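Gresley Software Support
Ticket 543
Product: Drokance Theme Loader for handheld consoles
Opened: Sunday, December 5, 1999
Status: Pending customer reply

Problem reported

The customer states that themes copied to the handheld with the Stalluser cable do not appear in the Display menu. The transfer window reaches the end and reports no error. The customer has 30 themes in the source folder, of which 11 are listed on the handheld after a restart. The remaining themes are missing from the menu, although their files are present on the memory card.

Initial response

The customer was asked to confirm the loader version and to send a copy of the transfer log. The log was received the same day. It shows that every file was written in full. The theme index was last updated in September and was not rewritten during the latest transfer.

Steps taken

The customer was instructed to close the loader, disconnect the cable and restart both the PC and the handheld. No change.

The customer was instructed to copy one missing theme by itself into an empty folder and transfer it again. The theme did not appear.

Support loaded the same set of themes on a test unit. The fault was reproduced when any folder name contained an accented letter. The first folder to stop the index was named Michalík. Folders sorted after it were skipped.

Workaround

Rename the folder using plain letters only. Delete the file THEMES.IDX from the memory card. Do not delete the theme folders themselves. Start the loader, select Rebuild Index, and leave the cable connected until the handheld returns to its main menu. Rebuilding on the test unit took 4 minutes.

Further notes

The customer also asked whether background pictures may be replaced without rebuilding the index. They may, provided that the file name and picture size remain the same. A preview should be opened on the handheld before the old file is removed.

The fault has been passed to the development group. Customers will be notified when a corrected loader is available.

Attachment

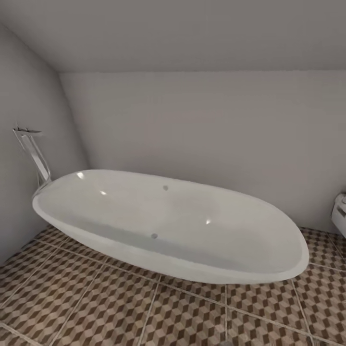 Bathroom with freestanding tub (rendered)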